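Minimum Type Size on Packaging Should Be a Rule, and Small Boxes Should Not Be Exempt

2022-04-23

The usual argument against a minimum type size on consumer packaging is that the panel is too small to hold the text. I have laid out cartons for the better part of my working life and I no longer accept it. Panel area is a fixed quantity. How that area is divided among logo, claim, photograph and instructions is a choice, and the choice is made by people who already know the product and do not need the instructions.

Take a typical folding carton with 200 square centimeters of printable surface. On the last one I was asked to revise, for a client in Prumport, the brand name and a slogan took up more than half of that. Storage directions, warnings and contact details were set in 4-point condensed gray on a pale green tint, in four languages, across one side flap. The client's brief described the flap as "legal." It was legible under a loupe and on a calibrated monitor at 300 percent, where it had been approved.

Point size is a poor measure for regulation in any case. It describes the body on which a letter sits, a leftover from metal type, and two faces set at the same nominal size can differ in apparent size by a fifth. A usable rule has to specify x-height in millimeters. It should also specify contrast between ink and ground, measured on the printed sheet and not on the proof. Uncoated board absorbs ink and spreads it, and the counters of a small "e" or "a" close up first. A 1.2 mm x-height on coated stock may read acceptably, and the same setting on recycled board may not.

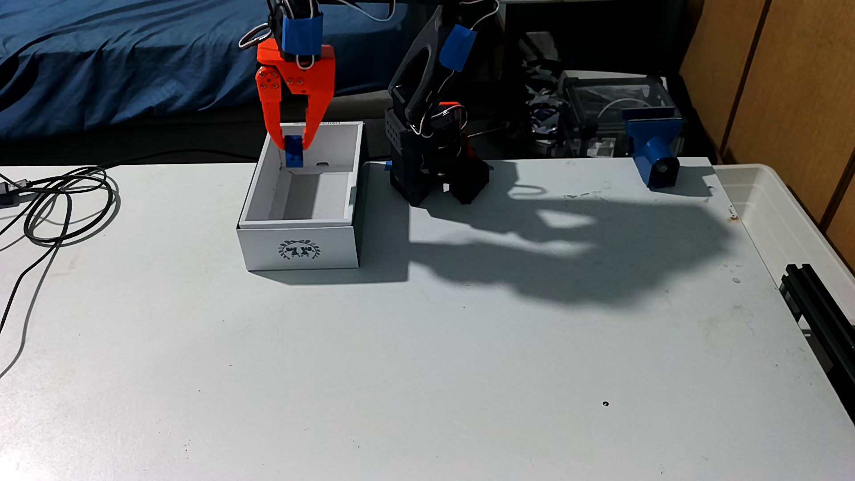
Meredith wrote to me after an earlier version of this piece went around, objecting that a fixed x-height would punish the smallest producers, who buy stock cartons in runs of 3000 and cannot order a larger size to suit a label. The extra board, the letter went on, would be paid for by the buyer and thrown away by the buyer.

The objection is fair as far as the board goes. I do not think a larger carton is the first remedy, though. In my files I have text from a household product sold as Zomia, in which the instruction panel ran to 1546 characters. After repeated sentences were removed and two warnings that said the same thing were merged, it came to 1215. No required statement was dropped. The type went up by a full step and the carton dimensions did not change. The revision took an afternoon, and most of that was spent obtaining permission to delete the second "please."

Languages are the harder case. Four languages on one flap is a distribution decision, made so that one printed carton can go to four markets. It saves plate changes and warehouse space. Those savings are real, and they belong to the seller, while the cost is carried by the reader holding the flap under a kitchen light. I would allow multilingual panels under the rule, at the same x-height as any other, and let the seller decide whether the savings survive.

Codes that link to a web page are now offered as a substitute. They work well for long reference matter. They should not carry a dose, a storage temperature or a warning, all of which are needed at the moment of use and sometimes years after the page has moved.

The draft guidance due for review in June still speaks of text that is "clearly legible," with no figure attached. Printers cannot hold a tolerance on an adverb. Give them a number and a contrast ratio, and they will meet both on the next plate.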